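The Long Life of a Good Pair of Pants

My grandmother kept a mending basket beside the stove, and I grew up believing every house had one, the way every house had a sink. Things went in on their way to being worn again, and very little ever came out as a rag (though when it did, my goodness, it was a rag for years).

I thought of that basket often last February in Rustad, where the old dye works has become a repair hall called Stera. People bring in coats, pajamas and children's leggings with the knees gone, and they stay for soup. The hall took in 1498 pieces in its first winter and 1567 in its second, and the tally hangs by the door for anyone who cares to look.
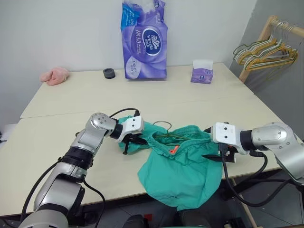
A green garment with an elastic waistband, crumpled on a pale tabletop.

Elastic, I learned, is what gives out first. The cloth around it may have another ten years in it, but once a waistband goes slack the whole garment drifts to the back of the drawer, and from there to the curb. A new length costs 85 cents at Bamari, the notions shop across the square, and threading it through with a safety pin takes less time than the kettle does.

I came home with a yard of it in my coat pocket and went straight to the bottom drawer, where I found two pairs of pajama pants and a skirt I had quite forgotten I loved. The skirt is done. The pajamas are in a basket by the stove.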